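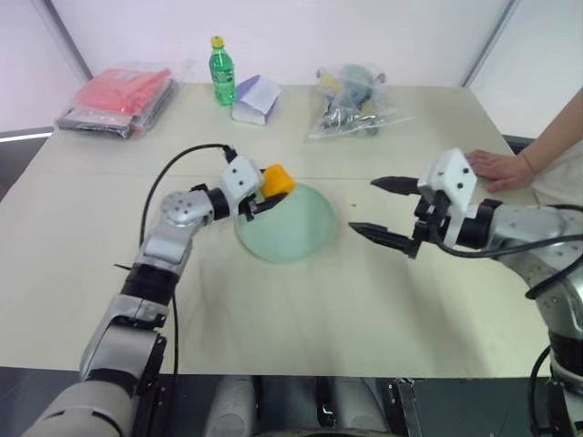
A small orange-yellow block held over a pale green plate.

The Forty-Day Fire

Hammad Jatoi wants you to know that revival is coming to Zurkmont, and that it will cost you 236 dollars.

That is the price of the Preteck prayer course, a workbook, a set of recorded talks and a place in an online group where members post what they believe God has told them that morning. I paid it. I am a churchgoer, I pray most days and badly, and I have wanted to see a real awakening since I was a teenager. I also grew up in a church that announced one every spring.

The course runs for 40 days. You rise early, read a passage, confess, and then sit in silence for 15 minutes with a pen in your hand. The silence was the best part. The talks were harder going. Jatoi is a gifted speaker and he means what he says, but by the second week I had heard him use the word "season" so often that I began to wonder what an ordinary Tuesday was for.

His claim is simple. Churches are asleep, prayer wakes them, and a woken church changes its town. He points to Morkow, where he led a series of night meetings last April. The ministry's newsletter says 2278 people made first-time commitments there. That is a remarkable number for a town that size, so I drove over to see how it was getting on.

Ghazala Zaidi pastors a congregation of 30 a few streets from the hall where the meetings were held. She went to four of the nights and sang until she lost her voice. "I don't doubt people met God," she told me. "I doubt the arithmetic." Her Sunday attendance had gone up by two. One was a woman whose bus route had changed.

I asked her who had filled in the commitment cards. Mostly people she knew, she said, from her church and from the others. Many had gone forward on more than one night. She had done it herself, twice, and had ticked the same box both times since there wasn't another box that fit.

When I put this to Jatoi by phone, he was courteous. He said that heaven keeps its own books and that a second commitment can matter more than a first. I think he's right about that. I still don't see how it makes it a first.

What bothers me about the revival business is less the money than the impatience. The New Testament letters are full of people learning to put up with each other over years. Paul spends a good deal of ink on quarrels, meals and who is being left out of them. There is very little about atmosphere. Yet the recorded talks treat slow growth as a symptom, something to be prayed off like a fever.

Yi-an Tak, who teaches church history at Agbenyega, was less gloomy than I was. Awakenings do happen, she said, and sober people have always complained about them – sometimes wrongly. She warned me against making a virtue of a cold heart. "Skeptics keep records too," she said. "They just count the people who left."

I have thought about that more than anything in the workbook.

Fahad Ansari finished the course the same week I did. He had stopped drinking by day nine and credits the early mornings. He was annoyed when I asked whether it would last, and he had reason to be. He asked me what I had stopped doing. I said I'd stopped checking my phone before breakfast, mostly.

The next round starts the Monday after Easter, and the price has gone up. I won't be signing up again, though I have kept the 15 minutes. Ghazala Zaidi's church meets for prayer on Thursday nights in the side room. The night I went there were six of us, and we prayed for somebody's knee, a boy looking for work and the roof.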